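Search this site
Enter keywords
Go

Ultgate Student Robotics Club: Frequently Asked Questions
Last revised 2021-05-02

Who may join the club?
Membership is open to all students enrolled at Ultgate College, whatever their course. No previous experience of programming or electronics is required. New members are admitted at the start of each term and are placed with a project team after their first meeting.

What is the current project?
The club is preparing an entry in the everyday objects class of the Asard Student Challenge. Teams teach a two-armed machine to handle ordinary household items by recording people doing the same work with hand-held grippers. The recordings are then used to train the control software, which is written and maintained by members.

Do members need to know how to operate the arms?
They do not. Most new members begin at the recording table, where a pair of hand-held grippers is used, one in each hand. Training takes one session and is given by Lies Aerts or Yaqin Tian. Members may move to the software group or the arms themselves once they have completed 66 recordings that pass review.

What does a recording involve?
Each recording concerns a single short task with one or two objects on a white board. Objects are deliberately plain: cups, brushes, spoons, small boxes. The member begins with both grippers open and close to the near side of the board, carries out the task at an even pace, and returns to the starting position.

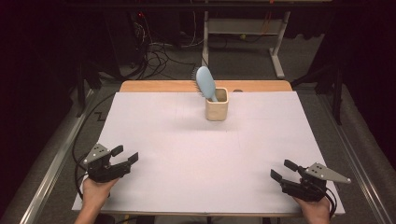

Eliécer Inga advises new members to practise the return to the starting position before anything else, as most of the recordings he rejected in April ended too early. Review is carried out weekly and the reasons for any rejection are given in writing.

How many recordings does the club need?
The target for the present entry is 2000. Almost 300 had been accepted when this page was last revised. Members are asked to favour care over speed — a hurried recording generally has to be made again.

May members bring their own objects?
Yes, subject to approval. Glass, liquids, blades and anything of sentimental value are not accepted. Objects should be clean and labelled underneath with the owner's name.

Is there a charge?
There is no membership fee. Travel to the Challenge is paid for by the college, and replacement parts come out of the Nikolovski Fund. Members pay for their own meals on the day.

How are the competition places decided?
Each team sends three members to the Challenge. Places are offered according to attendance and accepted recordings, and the list is posted on the door of the Bunetti Room. Appeals should be made to Sihan Feng within one week.

Comments

Sihan Han
Does the 66 include recordings made with a partner, or only those made alone?

Yaqin Tian
Both count, provided your name is on the sheet.

Anonymous
Could the weekly review be moved to the evening? Several of us have laboratory classes until five.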